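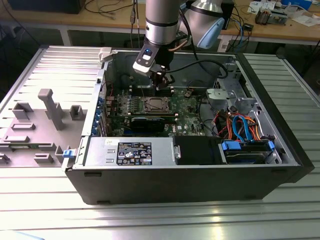
The first thing I learned on my hospital swap was how to make coffee for eleven people in a cupboard

I'm a ward sister on a stroke unit in Firnby, and I'd never worked anywhere else. I trained there, I had both my children there, and I had my gallbladder out two floors above my own office (lovely view of the bins). So when an email went round last autumn asking whether any senior nurses fancied a fortnight at Kunitetti, our partner hospital, I deleted it. Then I fished it out again on my break, read it properly over a cheese sandwich, and filled in the form before the kettle had boiled.

The swap is paid for by a Griretti Fellowship, which sounds terribly grand and comes to £2,000. Out of that you find your flights, your room and your food, and you keep your ordinary wages while you're away. One of theirs comes to us, one of ours goes to them. You aren't allowed to touch patients, because of registration and insurance and all the rest of it, so you follow people about in a borrowed tunic and ask questions. I thought that would be restful. My feet have never hurt so much!

I went in March. Kunitetti has 300 beds, a bit smaller than us, spread over a hillside in low yellow buildings with covered walkways between them. The stroke ward is at the top. Of course it is. By the second morning I'd worked out that there was a lift in the kidney block which saved you most of the climb, if you didn't mind going through somebody's outpatient clinic and saying good morning to the entire queue.

My host was Saulius Kairys, the charge nurse, a tall, quiet man from Lithuania who had been there so long that he swore in the local language and did his sums in his own. He met me at the door, handed me a locker key and took me straight to the coffee cupboard. And I do mean a cupboard. There's one ring, one enormous pot and a shelf of odd mugs, and whoever is newest makes the coffee for handover. So that was my job. I burnt it on the first day and everyone drank it.

But oh, the handover. At home we do ours in the office with the door shut, printed sheets in hand, and I can get through the whole ward in the time it takes to eat a banana. In Kunitetti they do it at the end of each bed, with the patient listening and very often joining in. I hated it for three days. I kept thinking about privacy, and about how long it was all taking, and about my own matron's face. Then there was a retired bus driver in the corner bed who couldn't get his words out after his stroke, and the night nurse told the team he'd slept well, and he banged on his table until she stopped. He hadn't slept at all. He'd had a sore shoulder since midnight and hadn't been able to say so. It was sorted out there and then, pillow, painkiller, a word with the physio, and he gave her the most enormous wink.

I wrote that down in capitals.

The physio was Henrike Harms, who deserves a feature all to herself. She's from Bremen and she came on a swap like mine and simply went back again for good. Henrike has the patients up and doing things before breakfast. She doesn't mean exercises, either. They butter the bread. They sort the socks. One lady was standing at the sink, with Henrike's hand in the small of her back, washing up my coffee mugs, and complaining loudly about the state of them.

"You bring them breakfast on a tray?" Henrike asked me. I said we did. "And then you send a physio in the afternoon to teach them to reach for a cup?" I said we did that too. She was very nice about it, but I felt about twelve years old.

It wasn't all one way, I should say. Their paperwork is dreadful. Drug charts are copied out by hand every week, in a script I can only call medieval, and I spent a whole afternoon with Saulius going over how we do ours. They'd never seen our swallowing checklist, the one-page thing we do before anyone gets so much as a sip of water, and they fell on it. It had been translated by the following evening, and was stuck up over the sink with surgical tape. I was prouder of that than of my degree.

I was lonely as well, and I'd like to be truthful about that for anyone thinking of applying. My room was above a chemist's with a green cross that flashed all night. The evenings were long. I ate a great many crisps. Lunch at the hospital is the big meal and I kept missing it through being polite, hanging back to let the proper staff go first, until one of the porters marched me to the front of the line and told the cook something that made everybody laugh. I got two dumplings after that, every day, without asking.

In my second week they took me out to a community clinic, 100 miles up the coast in a van with no heating. Stroke patients there get one visit from a nurse and then a phone call every Friday, for as long as they want it. Some have been getting their call for years. The nurse who makes them keeps notes on grandchildren and hip operations and who's fallen out with whom. I asked whether she had a form for it and she showed me a school exercise book.

So what have we done with it all? Well, less than I promised on the plane home. We trialled bedside handover in one bay, and the late shift loved it and the early shift didn't, and it's still going in that one bay. Dr Khurana, our consultant, has become a complete convert and now turns up for it with his own stool. We've got a breakfast table, too. It took until summer to get it past infection control and it only seats four, but the toast is real toast and people do their own butter.

Saulius came to us in return, in the wettest week I can remember. He was charming about the canteen and baffled by the car park. On his last day he stood reading our whiteboard for ages, and I waited for something profound, and he asked if he could have one of the magnets. He took the one shaped like a teapot.

Applications for the next round have to be in by 9/17/24, and the form is four pages, most of it boxes. Put down that you can make coffee.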